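Do We Need the Bigger Plate? Notes for my slot
6 min read · 14 shares · 3 comments

Start without the slides. Wait for the chairs to stop scraping.

Ask who has been told that a smaller plate makes people eat less. Hands up. Now ask who has changed their own plates over it. I'd bet on far fewer hands. Leave that hanging and move on.

The claim as it usually gets told: same food, smaller plate, looks like more, so you stop sooner. I believed it for years and repeated it in staff training. My trouble with it is that I've never seen it happen in a dining room I was in charge of.

Tell the Rillier story here. Keep it short. Rillier is a staff cafeteria, lunch only, 600 covers on a busy day. In June a consultant talked the owners into swapping the dinner plates for ones 2 inches narrower. Food cost dipped in the first week and everyone got an email about it. Masaru Tamura ran the line back then and he wasn't impressed. His servers were still learning how much fit on the new plate, so they were under-serving. By the end of the month people had started asking for a second plate, and the dishwasher was doing the extra work. Food cost went back to where it had been.

(If someone says one cafeteria proves nothing, agree with them. Then ask what the consultant's evidence was. It was a slide.)

Next bit: waste. This gets mixed up with eating less and I want to pull them apart. Scraping less into the bin is good. But you can get there by people finishing food they didn't want. Asabe Bassey weighed the bins at Akby for a stretch and got about 157 pounds a week before the swap. After it, a bit under. She also noticed the bread had changed supplier the same week, and the new bread was better. So which was it, the plates or the bread? She wouldn't say, and I trust her more for it.

Don't rush this part. People want to write down a number and I don't have one for them.

What I would look at first, before buying a single plate:
- the serving spoon. Grutis changed theirs and noticed at once, since the spoon sets the portion and the plate only holds it
- the fries. Always the fries
- whether anybody asks "is that enough?" at the counter
- how long people get for lunch

Mention cost. Replacing 100 plates is cheap enough that people do it on a whim. Replacing all of them, plus the racks that no longer fit, plus the lids, is a different conversation. Afolabi got halfway through and now has two sizes in one stack, which tips over.

Likely question: "So are you saying size makes no difference?" No. A platter and a saucer are different things. I'm saying a small change gets sold with a big promise, and I'd like to see somebody check it after three months, when the servers have adjusted and the email has been forgotten.

Skip the buffet section if the clock is past 3:40.

Last slide stays up during questions.
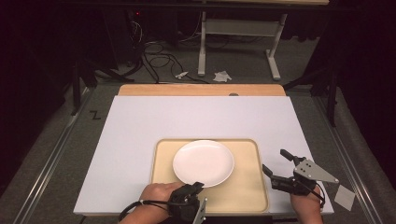
If questions dry up, go back to the spoon. Ask whether anyone in the room knows what size theirs is, and how they found out. Handouts are by the door.

3 comments

kitchenside: We did the plate swap too. Customers complained it looked stingy, so we put more on it.

R. in catering: Would still like to hear the buffet section.

mopbucket: The mixed stack thing is real. Two sizes, one shelf, constant noise.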